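Five Dollars' Worth of Blocks

I went to the Itcombe hall sale in January for a colander. I came home with a maple board, a bag of blocks and no colander, and have since been draining pasta with a saucepan lid and a bit of nerve, same as before.

The blocks were in a knotted bread bag under a trestle table, beneath a stack of jigsaws. The sticker on the bag said $5 and beneath it, in a different pen, "all there??" Two question marks. I have bought cars with less disclosure than that.

I'm not a person who needs blocks. My kids are grown and living in share houses, where I assume they drain pasta properly. But I have a weakness for anything in a small set, and through the plastic I could make out a star, which did it. I handed over my coin and carried the bag around the rest of the hall like somebody who'd won a goldfish.

The board

The board was on the next table over. Pale maple, grain running the long way, a couple of seams where the planks have been joined, heavy enough that I put it down twice between the hall and the car. The bloke selling it said it was a Grummont, with the sort of pause after the name where I was supposed to whistle. I'd never heard of Grummont. I whistled anyway, and I think it cost me two dollars.

It was meant to be a bread board. I gave it a going-over with the beeswax paste I keep for the good spoons, stood it on its edge overnight, and by the next morning had decided it was too nice to saw sourdough on. So it became the board for looking at things on. Every house has a surface like this. My mother had a sideboard. My grandmother had an entire front room.

Washing them

I tipped the blocks into a sink of warm water with a squirt of dish liquid and went at them with an old toothbrush. They've got fine ridges on them, some on the sides and some on the tops, and ridges are where the previous owner keeps their afternoon tea. Whoever had these before me was fond of something that dried hard and brown. I've elected to believe it was Milo.

The toothbrush gave up before the Milo did. A wooden skewer with the point snapped off did the rest, run along each groove with the radio going. It took most of the cricket. I can't say it was a waste of an afternoon, as I'd been planning to clean the gutters.

Then I dried them on a tea towel, and moved on to the part I'd been pretending wasn't the point of the exercise, where you put them in order.

Sorting, first attempt

By colour is the obvious way to go. Yellow with yellow, red with red, green with green. A toddler would do it this way, and so would the person who lays out the paint cards at the hardware shop, and I think they're both on to something. You set a pair down, you nudge the edges together, you sit back. There's a quiet hum of rightness to it.

I put the yellows up the back, the reds under those, and the greens forward and off to the left, past the seam in the board. The greens are my favourites. The star and the cylinder sit hard up against one another like two people sharing an umbrella, and the cylinder has ridged rings on its top that look like a very small, very green vinyl record.

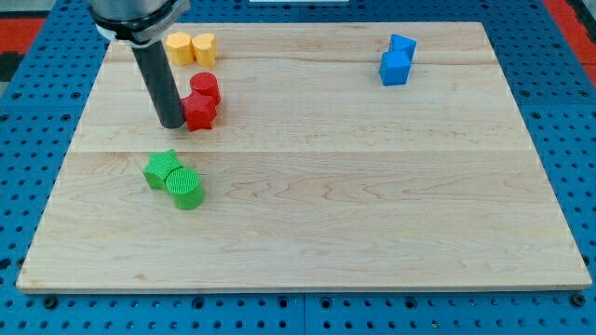 Sorting, second attempt

Colour held me for the length of a cup of tea. Then I noticed the stars. There's a red star and a green star, and once you've seen that, having them in separate camps starts to look like bad manners. So I pulled them out and put them together, and put the red and green cylinders together, and felt I'd got to the bottom of things.

What I had left was the yellows, which don't play. One is a heart. The other has been the subject of more discussion in this house than the kitchen reno. I say it's a cylinder. My other half says you can count the sides, it's a pentagon, and calling it a cylinder is the kind of thing that gets bridges built wrong. It does have flats on it. I'll go as far as "cylinder-ish", and I've said so, and it hasn't helped.

So shape gives you two tidy pairs and two oddments glaring at each other. Colour gives you everything paired but all the pairs mismatched. I went back and forth on this for longer than I'd like my employer to know.

I also tried size, and gave it away within a minute. Height is fine until you have to decide whether a star is measured across its points, and by then you're a grown adult holding a ruler to a toy.

Storage, such as it is

Obviously they now needed a home. The bread bag was out of the question. I own a Sternitent biscuit tin, empty since Christmas, which I'd been saving for something worthy, and the blocks go in with room to rattle. I lined it with a bit of felt. They still rattle, only now they sound as if they're doing it in the next room.

My other half suggested a proper box with compartments and found one online in a set with a label maker. It was $57. For a bag of blocks that cost me a fiver. I pointed this out in what I thought was a measured tone and was reminded of what I spent on the felt.

The label on the tin, for now, is a strip of masking tape reading BLOCKS (ALL THERE??), out of respect for the original.

Where things stand

They've been in the tin a week and out of it most evenings. I've got the same number of unread emails I had in January, which is just over 1,000, and the gutters are sprouting. But the blocks are sorted. By colour, as of last night, with the right to appeal.

The hall does it all again next month. I've written COLANDER on the back of my hand already, to get used to it.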